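Getting a grip
Trying out four robot hands on the laundry nobody wants to do
July 12, 2019

I should own up straight away that I am not an engineer. I write about kitchens and gardening tools, mostly, and the last thing I reviewed for these pages was a hedge trimmer. But a friend told me that the people at Devholm were comparing grippers and wanted somebody clumsy to have a go, and I thought, well, clumsy I can do!

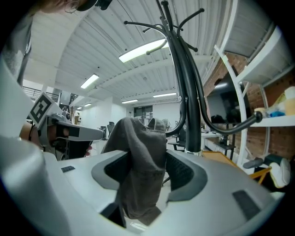

So I spent two days there being bossed about (very kindly) by Meifang Yu, who runs the trials and has the patience of a primary school teacher. The job was cloth. You would think cloth would be easy. It weighs next to nothing, it doesn't break if you drop it and it doesn't roll off the table. Meifang laughed at me when I said this and handed me a gripper.

The ones you hold in your hand are for showing the robot what you want. You do the task yourself, squeezing and lifting and hanging things up, and the recordings are used later to teach an arm to do the same. I had pictured something like the litter pickers the council gives out. It's nearer to wearing oven gloves while threading a needle. Your own fingers know straight away that a sleeve has slipped, and with the gripper you find out when the sleeve is on the floor.

We tried four pairs of fingers over the two days. The first were hard plastic from Rakari, lovely to look at and hopeless with anything thin. They'd pinch the top of a tea towel and let go the second I turned my wrist. Next came a soft set from Cheng that bent round whatever they touched — I adored these on rolled-up socks and swore at them over pillowcases, where they wouldn't take one layer without taking the other as well. The third pair had a spring so stiff that my thumb ached all evening.

The fourth were Devholm's own, and I wanted to dislike them because it would have made a better story. I couldn't. They gave a bit when I pressed and held when I pulled, and I hung up a whole pile of things without losing one. My score went from 27 good lifts out of 40 with the Rakari pair to 36 with these, though I'd had a lot more practice by then and Meifang says I'm not to make too much of it.

She is strict about that sort of thing. The proper trials have 300 lifts for every pair of fingers, in a shuffled order, with different people holding the tool. By the time I turned up they had 1,941 lifts on file, and mine were going in a separate folder marked "visitor", which I have decided to take as a compliment.

Xiaoyan Song looks after the arm side of things, and after lunch on the second day she let me watch one at work. They use a Skorkis controller, which she likes, and a second one she wouldn't name, which she doesn't. Her complaint is with the delay. When the gripper starts to lose the cloth there's a very short time to do something about it, and the second controller spends most of it thinking. I asked whether a faster camera would help and got a long answer, most of which I followed. The short version was yes, a little, and it would cost more than my car.

I asked them both what they would buy with their own money. Xiaoyan said the Skorkis without stopping to think. Meifang said she'd have the soft Cheng fingers if she were picking fruit, and her own for anything with a hem. Neither of them would have the stiff spring in the building.

They're moving on to fitted sheets in August. I've been asked back, and I've said yes, on condition that somebody shows me how to fold one by hand first.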